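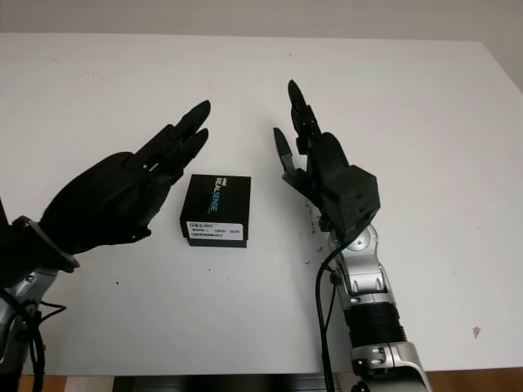

Matilde Godinho objetó, en la última sesión, que si hay que leer una epopeya con tantas notas al pie quizá el problema sea de la epopeya. Le parecía que el libro VI de la Eneida se aprende de memoria en los institutos por costumbre, y que los elogios de la contracubierta («versión definitiva», «Virgilio como si escribiera hoy») no los firma quien ha contado las sílabas.

La objeción es buena y la recojo en estos apuntes, aunque solo comparto la segunda mitad.

Tema 4. Traducir a Virgilio: verso, prosa y publicidad

4.1. El hexámetro
El latín mide cantidades silábicas y el castellano, acentos. Todo «hexámetro castellano» es por tanto una convención, y conviene desconfiar de los prólogos que prometen «el ritmo del original». ¿Cuál? El lector romano oía la tensión entre acento de palabra y pie métrico; nosotros oímos, con suerte, seis golpes. La prosa pierde el verso pero al menos lo confiesa.

4.2. Dos ediciones de clase
La de Matent es bilingüe y lleva 400 notas. Muchas repiten lo que ya dice el texto. Las útiles son las que remiten a la Odisea, XI, para el descenso a los muertos.
La de Kamata, en prosa, se lee de corrido. Su prologuista asegura que no ha perdido «ni un matiz». Compruébenlo en VI, 126: facilis descensus Averno. Algunos manuscritos traen Averni, y la edición no avisa.

4.3. Las puertas del sueño (VI, 893-898)
Eneas sale por la puerta de marfil, la de los sueños falsos. Se ha explicado como indicación de la hora, como ironía política y como descuido de un poema sin revisar. Ninguna explicación me convence del todo – la de la hora, menos que ninguna. Lo que no vale en un comentario es escribir «símbolo de la ambigüedad» y pasar al párrafo siguiente.

Para la próxima sesión
Leer VI, 264-425 en las dos versiones. Elegir cinco versos y anotar qué añade cada traductor por su cuenta.
Los resúmenes de Itico no cuentan como lectura: en el del libro VI, Palinuro y Miseno son la misma persona.
El comentario se entrega en junio, 39 líneas como máximo. Las citas en latín no entran en el cómputo.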